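PRE-RESTART INSPECTION CHECKLIST WITH COMMENTS
Tabletop manipulation cell, simulated twin and bench
Site: Jarkari workshop
Inspected by: Abena Opoku
Walked through with: Senyo Eshun
Date: Fri 29 May
Reason for inspection: gripper over-travel fault during a small-object pick, controller log entry 46

Comments are mine unless initialled. I've written more than the boxes allow, because this was a really good fault to chase and I'd like the next person to get the full benefit of it!

SECTION A – STOPPING AND ISOLATING

A1. Emergency stop at operator's position latches and holds: PASS
Lovely positive click. Held until released by hand, and the controller wanted a deliberate reset afterwards.

A2. Second emergency stop at door side: PASS WITH COMMENT
Works, but the label has faded to the colour of weak tea. New label please. Wálter has the label maker.

A3. Reset does not restart motion by itself: PASS
Tried it from idle and from mid-program. Arm stayed put until start was pressed.

A4. Isolator lockable, key where it should be: FAIL, FIXED ON THE DAY
Lockable, yes. Key was in Obed's jacket. Obed has been very decent about it and the key now lives on the hook beside the cabinet.

A5. Arm holds position with power removed: PASS
Brakes came on cleanly. No sag that we could feel or measure.

SECTION B – THE FAULT ITSELF

What the log says: on the closing move of a low pick, the commanded fingertip height went 2 mm below the recorded table plane. The force limit tripped, the arm stopped and the cell locked out. So the protection did its job, and full credit to Senyo for insisting on that limit back in October when the rest of us were grumbling about nuisance trips.

What we found: the table height in the Leiva scene file had been edited, and the Durnix planner was still reading the old value from its cache. Every pick of a tall object was fine. You can grab a vase by the neck all day with the table height slightly out and never know. It only bites when the fingers have to go right down.

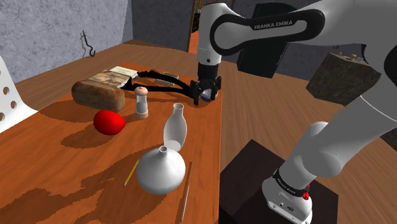

The low pick is the case to test first on any new layout, and I'm a complete convert on this. We rebuilt the check in simulation before letting the real arm near anything, with a properly mixed table: bread, shaker, the two white vases, pencil and the rest. The part that matters is the small dark round object between the fingers at the far right end, pinched against the tabletop, because there's no spare height there at all. The long black tongs-shaped piece reaches right up to the fingers as well, so it makes an excellent neighbour for a clearance check. If your table height is wrong, this sort of pick will find you out quickly.

B1. Table height agrees between scene file and planner: FAIL, FIXED
Cache cleared and planner restarted. Values now match. Checked by two of us separately, on different screens.

B2. Planner refuses to start on a stale cache: FAIL, OPEN
It should refuse. At present it carries on cheerfully. Ticket raised with Climine, who look after our planner build. Until it's closed, clearing the cache is a manual step in the start-up sheet, initialled every time.

B3. Force limit on closing move active: PASS
Tripped every time we provoked it, on a foam block. Very satisfying to watch.

B4. Force limit can't be changed without supervisor login: PASS

B5. Neighbouring objects included in collision model: PASS WITH COMMENT
Flat and thin things are the ones to watch. Senyo found that the pencil had been switched off as a collision body in an older copy of the scene. It's back on, and the older copy has been archived so it won't get picked up by mistake.

B6. Objects resting on the surface at start of run: PASS WITH COMMENT
Let the physics settle before the first move. We now wait 900 ms. (H.S.: could go shorter, but I'd leave it alone for now.)

SECTION C – GRIPPER AND BENCH

C1. Fingers straight, fasteners tight: PASS
I was expecting a bent fingertip after that stop and there's no mark on either one. Tough little things!

C2. Fingers meet evenly when closed: PASS
Paper strip test, grips along the full width.

C3. Cable run clear of joints through full travel: PASS WITH COMMENT
Clear, but one clip has gone brittle. Replace at next service.

C4. Table surface undamaged on real bench: PASS WITH COMMENT
Tiny dent at the pick position. Filled and sanded. Re-measured the height afterwards and entered it in both places.

C5. Operator's standing area marked and free: PASS
Floor tape is fresh and bright. Thank you to Hinata, who redid the lot over lunch.

SECTION D – RESTART

Reduced speed only until B2 is closed. First run of each shift is the low pick in simulation, then the low pick on foam, then normal work. If the force limit trips, leave the arm where it stopped, save the log and call Senyo or me before resetting. Please don't jog it clear yourself, however tempting it looks – the stopped position told us most of what we needed this time.

Open items
B2 – Climine, ticket raised, Abena to chase
A2 – new label, Wálter
C3 – cable clip, Obed, next service

Cell released for reduced-speed running: YES
Signed: A. Opoku
Countersigned: S. Eshun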